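Right, the Kusar picking kit. A few of you asked for a thread once we'd had it long enough to be rude about it. We've now had it long enough.

Background for anyone new. We do returns handling for small online shops. Mixed stuff, out of a tote, into the right slot. Dull work, hard to staff, and so every few months somebody tries to sell us a robot for it.

Kusar don't make the arm. They sell you the gripper, the software, a camera to look down into the bin, and a monthly service on top. You bring an arm off their approved list. The arm is extra and so is the stand, which is missing from the front page of the brochure.

The headline claim is "picks anything you can hold in one hand". I can hold a hot chip in one hand. I can hold a wet sock. I asked the sales desk what "anything" meant and got sent the same brochure again, in a larger file.

Setting up. The guide says an afternoon. It took us two days, and most of the second went on calibration. You show it a printed card in a lot of different positions and it tells you it isn't happy. It doesn't tell you why. The error was 609 every time and 609 isn't in the manual.

I rang support. 609 means "lighting". That was the whole explanation. We moved a lamp and it went away, then came back after lunch when the sun got round to our side of the building. We now have a blind. The blind was not in the quote either.

The trial itself. We ran 400 picks in June with a mixed bin, refilled from a box of odds and ends, nothing chosen to be nasty. Kusar's own demo uses cardboard cubes. I'm sure it's very good at cardboard cubes.

It dropped or missed 100 of the 400. One in four. I want to be fair, so: a miss is not a disaster, it just has another go. But another go takes time, and the speed on the box assumes it gets it right first time.

What it does well. Anything with a bit of height and two flat sides. Boxes, tins, chunky plastic. It goes in, closes, lifts, and you stop watching. That's the best thing I can say about any machine.

What it does badly. Thin things lying flat. Shiny things. Clear plastic, which the camera seems to treat as a rumour. Anything right up against the side of the bin, where the fingers haven't got room to get round it.

That last one matters more than the rest. Stuff rolls to the sides. Sloping walls help a bit, but then things lean on the slope and sit at an angle, and it has to work out the angle. We lost a lot of time in the corners.

We also tried the Dradex kit the month before, on loan. Suction cup instead of fingers. Better on flat packets, hopeless on anything with holes or fuzz, and the noise would take your head off. Cheaper, though. If all you handle is bags of T-shirts I'd look there first.

And before anyone replies with Nyberg: yes, I know. We asked for a price. They wanted to come and do a "discovery visit" first and charge for it. I don't pay people to discover my warehouse.

Back to Kusar and the service plan. You get remote support, software updates and what they call "grasp learning", where your failed picks go off to their servers and it gets better over time. I have seen updates. I've not yet seen better.

I did ask how many of our failures had been used for training. The reply was that the model "benefits from the whole customer community". Lovely. I'd like a number.

If you cancel the plan the kit still runs, but it stops recognising new items. That's on page 40 of the terms. Read page 40.

Bits I liked, so I don't get told off again. The gripper comes off with four bolts and goes back on in the right place. The stop button is big and it's where your hand goes. The log file is plain text and you can open it in anything.

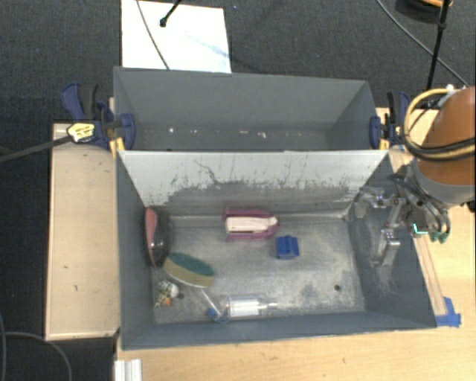 Can you use it with a bin you already own?
Any rigid bin will do, provided you fix it down so it can't shift and run the calibration again each time you swap it for a different one.

On price, I won't post our quote because they asked me not to and it was a polite email. I'll say that the first year of the service plan came to more than the gripper. Ask for both figures on one sheet of paper before you get excited.

Someone at Willholm, who resell it up here, told me the next version has a slimmer finger for tight corners. Could be. It was also "coming shortly" when we signed up for the trial, so I'll believe in it when it's in a box on my desk.

Would I buy it today? Not at that miss rate, and not with page 40 as it stands. We've asked to extend the loan and try it on one customer's returns only, the one who sells mostly boxed goods. If that goes well I'll say so on here, same as I've said all this.

Replies are open. If you work for Kusar, please tell me what else 609 means.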